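Put the Basket on Something

For most of my life I folded laundry the way my mother did, which is to say bent double over a basket on the floor, grumbling, and then grumbling some more when I straightened up. I had a perfectly good theory that this was simply what laundry was. Then we moved to Romdale, into a place with 2,000 fewer things in it than the old house (my wife's estimate, and she was being kind), and one of the few pieces of furniture that came along was a low wooden box my uncle had kept firewood in.

I set the basket on it one evening and I have never gone back! It is a small lift, hardly anything, but the clothes come up to meet you, and you find you can pull out one thing at a time and look at it properly.

My neighbors in Romdale swear by folding on the bed, and I understand the appeal, I really do. The bed is big and soft and right there. But a bed full of clothes at four in the afternoon is still a bed full of clothes at eleven at night, and I have slept beside too many towels to pretend otherwise. Keep the basket near the bedroom, by all means, and leave the bed alone.

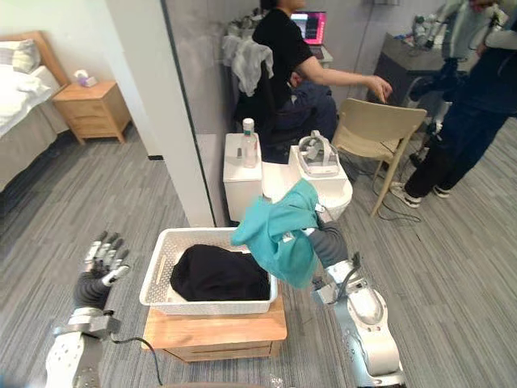 Romdale, Thursday, January 17, 2019

A white plastic basket with openings all along the sides is still my favorite kind, and light wood under it looks nice on a gray carpet, if you care about such things, as I have come to. Dark clothes I leave in their heap until the end. I like to start with whatever has some color to it, a teal cloth, say, and give it a good shake before the first fold. My mother would call that fussing, and she may be right, but her back hurts and mine doesn't.

Lieven Boersma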